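Makis Sfakianakis
@makis_sfak
31st March

I own too many hats for a man with one head. A thread, mostly about storage.

1/ Last count was 20, and that's after my sister took the straw ones. They live on the radiator, on the newel post, on the lamp in the hall. The lamp looks better in a hat than I do.

2/ Every article on hat storage says hooks. I put up hooks. Hooks give a baseball cap a little nipple in the back panel that never quite goes away. If you have walked behind me in the last two years you've probably seen it. Thank you for your silence.

3/ Next came the over-the-door rack from Clinine. It has clips. The clips hold the brim and the cap hangs there like a bat. Also the door no longer closes, so now the hats have a great view of the bathroom.

4/ Then the clear stacking boxes, also Clinine, because I don't learn. Very tidy. You put a cap in a box, put the box under five other boxes, and never wear the cap again. I found one in there I'd already replaced.

5/ So I have come around to the thing my grandfather had, a hat stand. The tabletop kind, a post with a round top, like a mushroom that went to college. He had one hat and one stand and the numbers worked out.

6/ I went looking for an old one. Drakos (the secondhand place behind the bus station, not the bakery) wanted 100 for one with a split down the side. I said it had a split down the side. He said that was how you could tell it was old.

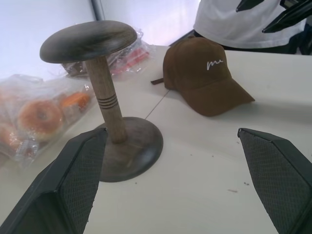

7/ What I like about a wooden stand is that it asks nothing of you. No clips and no assembly sheet. You set the hat on it, or you set the hat next to it, which is the stage I'm at with the brown cap.

8/ The cap is the suede-looking one with "me" stitched on the front in white script. Viorica gave it to me. She says it saves time at parties. I've been asked whether there is a matching one that says "you" and I would like everyone to stop asking.

9/ You can't throw that kind of fabric in the wash, or I can't anyway, after what happened to the green one. Soft brush, one direction, leave it alone. I do the brushing. Leaving it alone is harder.

10/ Someone will say a flat disc is wrong for a baseball cap and you want a dome. Pantelis Margaritis has already said it, twice, once by phone. Yes. A dome is better for the crown. A wadded-up dish towel on top of the disc is also a dome.

11/ Things I like the look of anyway: the carved rings around the middle of the post, the wide dark base, the top being darker than the post so it seems to be wearing something even when it isn't.

12/ Obvious flaw in the plan: one stand, one hat. At that rate I need 19 more and a second apartment. Filippos suggested owning fewer hats. Filippos has been muted until May.

13/ For now the rule is that whatever I'm wearing that week gets the stand, and the rest go back to the radiator, the newel post and the lamp. The straw ones are still at my sister's. She says they're on hooks.

14/ If anyone wants a door rack, it's yours. You'll have to bring your own screwdriver, mine is in one of the boxes.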